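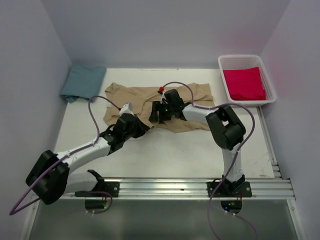

Beige cloth opened out across the table, with the teal one folded and the red one in the basket.

I learned to fold from my neighbor Gunvor Solberg, who could get through a week of laundry before her coffee went cold, and I have been slower than her ever since (but happily so!). What follows is my own version of her way, good for dish towels, dust cloths, small throws and anything else with four corners.

What you need

A clear table, a basket with holes in the sides so the air gets through, and a bit of patience. A pale tabletop is nice if you have one, as you can see the edges of a darker cloth so much better against it.

Step 1. Spread it wide

Lay the cloth down with the long side running left to right and tug gently at the corners. Don't fuss over every crease at this point. If there's a tag, find it now and turn the cloth so the tag is always on the same side, which makes a whole pile go quicker once your hands get used to it.

Step 2. Look for hidden folds

Cloths love to double under themselves, especially along the bottom edge. Run your palm from the middle out to each side, and if you feel a ridge, lift that part and lay it down again. Pulling on it only drags everything else crooked.

Step 3. Untangle the bunched ones

Sometimes a cloth lands narrow and gathered at one end and fanned out in layers at the other, with two corners peeking out that don't line up. Start at the loose end. Take the top corner, peel it back, and keep going until you reach the bunched part, which usually opens up by itself once the weight is off it. 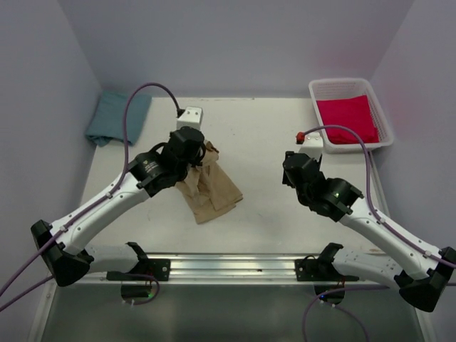 Step 4. Fold in half, then in half again

Bring the short sides together, smooth, then turn and do it once more. You want a thick little square that stays put when you set it down. Mine are never perfect along the edges, and they stack just fine.

Step 5. Into the basket

Lay the folded cloths in flat, biggest first. I do mine on Tuesday evenings with the radio on.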